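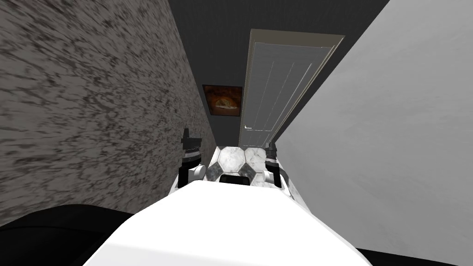

Figure 4. A narrow hallway, computer-rendered, with a textured wall on the left and a plain one on the right.

Home | Issues | Authors | Contact
Search this journal Go

4. Hallways, and why people keep grumbling about them

I came to hallways by accident. The study was meant to be about kitchens, and the first interview sheet had a single line for "other rooms", which I'd put in mostly to be polite. Then the replies came back and people had filled that line, turned the page over and carried on. Coats, prams, bills, the dog's lead, a bicycle with one wheel in the sitting room -- all of it was hallway business. So I rewrote the sheet and went round again.

We ended up with 900 usable replies from flats on the Bavon and Lallix estates. Both were built with the same sort of hall, long and thin with the front door at one end (Figure 4 gives a fair idea of how tight two walls can feel). Leif Backlund did the Lallix visits and I did Bavon, and we swapped for 16 of the homes so that we could check we were asking things in the same way. We weren't, quite. Leif lets people talk for ages before he writes anything down, and I'm afraid I start scribbling at the door!

The complaint I heard most was about passing. Two people can't get by each other without one of them turning sideways, and in a family home this happens all morning long. One Bavon tenant told me she and her son have a rule that whoever is carrying something goes first, and if both are carrying something then the one heading for the bathroom wins. I heard versions of this rule again and again, with small differences (at Lallix, hot drinks beat everything).

Walls came up far more than I'd expected. Where there was a rough finish, people talked about scraped elbows and snagged sleeves, and about how hard it is to wipe clean. Where the finish was smooth they grumbled about scuffs instead, mostly from bags. Nandi Masilela, who read an early draft of this section, asked whether people with rough walls simply stopped looking for marks. I think she may well be right, but our questions can't settle it. Wikström's older survey has the same gap, and so does the Mindach follow-up, so I can't lean on either of them.

Light was the other big one. Most of these halls have no window, and the tenants leave the inner doors open all day to borrow a bit of daylight from the other rooms. That means the sitting room is never properly shut off, which has knock-on effects for heating and noise that I'll come back to in Section 5. A few households had taken a door off altogether and were keeping it under a bed until they moved out.

I should say something about storage too, though it nearly deserves a paper of its own. Hooks are loved and cupboards are not. A cupboard door that opens outwards blocks the whole hall, so people wedge it open or stop using it, and the coats go back on the banister or over a chair. Hooks stick out as well, of course, but coats give a little when you push past them.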